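Janstead Forum > Small arms and grippers > Good practice
Posted by privau_bench, February

Clip rules for the sock hanging task -- can we settle on one version?

We have two written versions of the handling rules for clip hangers and they don't agree. I'd like one that everyone can work from before the next batch of 600 runs. Socks, spring clips, plastic hanger on a wire hook. My notes are under the pictures.
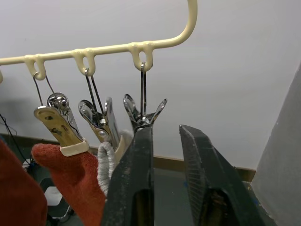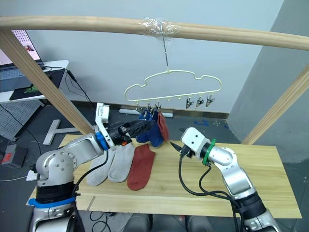

Reading time: 2 minutes

My proposal:

1. The hanger must be still before either gripper closes on a clip.
2. Grip the clip by its tabs, never by the jaw or the wire.
3. One sock per clip unless the task sheet says otherwise.
4. Cables stay clear of the working area of the table.
5. Wipe and check the finger pads at the start of each session.

Comments please, mainly on 1 and 3.

----

rangel_tom wrote:
Rule 1 is too strict. Each clip is on its own wire hook, so you touch one and it swings. If we wait for everything to stop we lose a good part of the day. I'd say the clip you want must be still, and leave the rest alone.

----

Cleiton Godoy wrote:
I disagree with Tom. The whole hanger is on a single hook, so a pull on one side moves the other side as well. We logged 68 failed grasps at Olell last year and most of them were on a moving hanger. Keep rule 1 as written, but put a time limit on it. Ten seconds, then log it and carry on.

----

rangel_tom wrote:
Were those 68 with one arm or two? With two arms, one can steady the bar while the other works.

----

Cleiton Godoy wrote:
One arm. Fair point. I still wouldn't write a rule that depends on the second arm being free.

----

Tainá Damasceno wrote:
On rule 3, the old version says "each item to be held by its own clip", and people read that as exactly one. A wide cuff on one clip sags to the side. I'd write "at least one clip per sock, and no clip shared between two socks".

Rule 4 needs a distance or it means nothing. In the second picture there are cables from the right wrist going down onto the table and back along the arm. Does that pass or fail? I'd fail it. A cable can drag a sock laid out for picking and you only find out at the next grasp.

----

privau_bench wrote:
Under my wording it depends where you draw the working area, so yes, it's vague. Would 10 cm from any laid-out item do?

----

Tainá Damasceno wrote:
10 cm is fine by me. Measured with the arm at rest and again at full reach.

----

mk_olell wrote:
Rule 5 -- "check" for what? The left finger in the first picture is scratched on the outside and has pale marks on it. That doesn't bother me. What matters is the ridged pad on the inner face. We change ours at 3000 cycles whatever they look like.

----

rangel_tom wrote:
3000 seems early for socks. We go by wear.

----

mk_olell wrote:
Going by wear means everyone judges it differently. That's why we have a number.

----

privau_bench wrote:
Draft two, then. Rule 1 stays, with a ten second limit and a log entry. Rule 2 as it was. Rule 3 uses Tainá's wording. Rule 4 gets the 10 cm, at rest and at full reach. Rule 5 says inner pads only, and I'm leaving the interval open until Tom and mk agree on something.

----

rangel_tom wrote:
Still against rule 1 but I'll work to it.

Contact the moderators | © Janstead Forum | Back to top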